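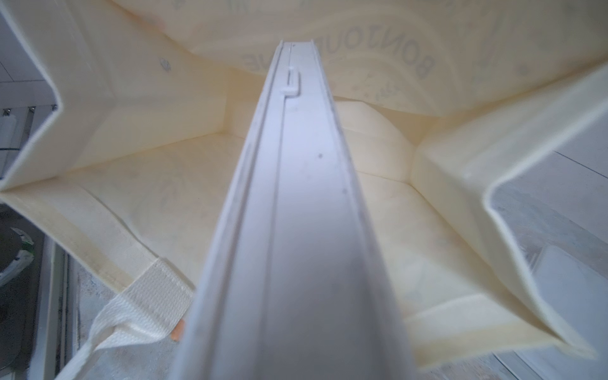

Figure 1. Interior of a cream-colored fabric bag.

Gifts and Hospitality Entries in the Gallegos City Council Register
Mackenzie Leclerc
Supervisor: Barry Fothergill

1. Scope
The report covers gift and hospitality declarations made by members of the Gallegos City Council during one council term. Campaign donations are filed under a separate rule and were left out.

2. Data
The register is published as scanned forms. I typed each form into a spreadsheet with fields for member, donor, item, stated value, date received and date filed. This gave 1,581 entries. Duplicates and withdrawn forms were removed, leaving 1,468. Amended forms were kept under the date of the first filing.

Donor names were matched by hand. Zumeris appears under two spellings and was treated as one donor. Gellen and Pemetti share a mailing address but file as separate companies, so they were kept apart.

3. Late filing
Council rules allow 30 days between receipt and filing. Of the retained entries, 234 were filed after that limit. Late forms cluster in May, when the annual reminder goes out to members. The clerk's office stamps forms received after 4 p.m. on Friday with the next working day, and two entries counted as late fall within that gap.

4. Stated value
Members may write "nominal" in place of an amount. The rules do not define the word. Tote bags, pens and printed reports were nearly always entered this way, but so were several dinners hosted by Zumeris. Entries without an amount could not be added to the donor totals, which are therefore minimums.

5. Limits
The register shows only what members chose to declare. No attempt was made to check it against donor records. Handwriting on some scans was hard to read, and unclear amounts were coded as missing. Meetings where no gift changed hands are logged elsewhere and were not examined.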